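Hidix two-arm bench kit – anyone else running one for sorting?

wrenchmonkey31
Posted 9:12 pm

OK so I finally pulled the trigger on the Hidix dual-arm kit after going back and forth on it all of September. I paid for the full bundle: both arms, the rail, the enclosure frame and the wrist cameras. I do small electronics repair and I've got years of cords and gloves and wire bits that need sorting, so that's what I'm trying to teach it.

First impressions. The frame went together in one evening, which surprised me, because the manual is twelve pages of tiny drawings and hardly any words. The extrusion is solid. The arms bolt onto the rail with plates that line up the first time – no shimming, no cussing. Software setup was another story and ate most of the next evening. The arms kept swapping left and right every time I rebooted. There's a fix for that on the Nesitz site (they make the controller software, Hidix just ships it) but you have to go digging for it.

My job for it right now is simple: thin black cords go in the white bin, gloves go in the teal one, everything else goes in the yellow one. I drive it by hand with the leader arms, record a bunch of runs, then let it try by itself.
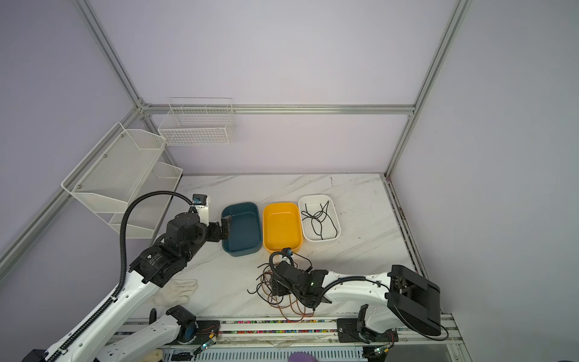 cordcutter_dee
Posted 9:40 pm

How many runs did you have to record before it did anything useful? I'm looking at the Plustier kit and their sales page makes it sound like you show it a task a few times and go have lunch. I don't buy it. My budget is tight and I'd hate to spend all my weekends being the robot's babysitter.

wrenchmonkey31
Posted 9:58 pm

192 so far, for gloves and cords together. Gloves were decent pretty early. Soft, big, easy to pinch anywhere. Cords are the pain. If there's one cord by itself it does fine. If there's a pile, it grabs the pile, and then you get the whole mess hanging off the gripper like spaghetti.

I don't know what Plustier is claiming exactly but I'd be real suspicious of "a few."

toastedflux
Posted 10:15 pm

Gonna be the grump here. I had the Hidix for most of a year and sold it. The arms are good! I'll give them that. But the stock grippers have hard flat fingers and they are lousy on anything thin. You can record runs until you're blue in the face and it'll still drop a skinny wire, the grip just isn't there. I put Cù finger pads on mine and it got a lot better overnight. Why a kit at that price doesn't ship with something grippy I'll never understand.

Also the cable conduit on the arms. Mine snagged on stuff constantly until I tied it down.

wrenchmonkey31
Posted 10:22 pm

Huh, I haven't had a snag yet, but I haven't run it very long either. Did you move your wrist cameras at all when you tied it down? I'm scared to touch mine now that I have all those runs recorded.

toastedflux
Posted 10:31 pm

Nope, left the cameras alone. And yeah, don't touch them. I bumped one once and the arm started missing everything by a finger's width. Had to line it back up against old footage, took me all night.

benchpress_ok
Posted 11:04 pm

I disagree on the pads. I tried the Cù ones and went back to stock after 2 weeks. They're sticky enough that the cord doesn't want to let go when you open the gripper over the bin, so then you've got an arm waving around trying to shake off a wire. For gloves they made no difference that I could tell.

What helped me was closing slower. There's a speed setting for the gripper buried in the Nesitz menus, under the per-joint stuff. Turn it down and it quits batting thin things away before it's got hold of them. Costs nothing. I'd try that before buying anything.

toastedflux
Posted 11:11 pm

Were those the first version of the pads? The ones I had let go fine. Maybe yours were just dusty or something, they do pick up every crumb on the bench. I wiped mine down with alcohol every couple of days.

benchpress_ok
Posted 11:19 pm

Could be the old version, I bought them used. Still, a pad I have to bathe every couple of days is not my idea of an upgrade lol

cordcutter_dee
Posted 11:26 pm

So what does all this come to in money? The Hidix page wants me to "request a quote" and I refuse on principle.

wrenchmonkey31
Posted 11:35 pm

Ha, I felt the same way and then requested the quote anyhow. I won't post my total because I got a discount for taking an open-box rail, but I'll say the second arm added 800 to the bill by itself. If all you want is to pick up one thing and put it in one place, skip it and start with a single arm. I wanted two so that one can hold a bundle down while the other pulls a cord out of it. That's the dream anyway. I haven't gotten it to do that once yet.

Support's been OK. I wrote to them about the left/right swap and got a real answer the next morning, with the steps written out. One gripe – they told me the fix would be in the next software update, and then the update came out and it wasn't.

plainjane_solder
Posted 6:48 am

Morning people. I run the Plustier single arm, for dee's benefit. It's quieter than the Hidix and the setup is way easier, I was moving it within an hour. But it comes with one camera that clamps to the table and nothing on the wrist, and I miss the wrist view badly for small stuff. Bigger parts, no complaints. For cords I'd go Hidix, and I say that as someone who likes her Plustier a lot.

On piles of wire: try recording runs where you fail the first grab and then fix it. Grab too much, set it down, nudge it apart, grab again. All my early runs were perfect pickups and the arm had no clue what to do once something went wrong.

wrenchmonkey31
Posted 7:05 am

Oh that's smart. Every time I flubbed one I deleted it!! I'm going to do a batch of messy ones tonight, with the gripper speed turned down like benchpress said, and leave the stock fingers on for now. If it still can't hold a cord I'll order the pads and you two can fight over who was right.

cordcutter_dee
Posted 7:20 am

Please post how the messy batch goes before you change the fingers. And if anybody's selling a used single-arm Hidix, my messages are open.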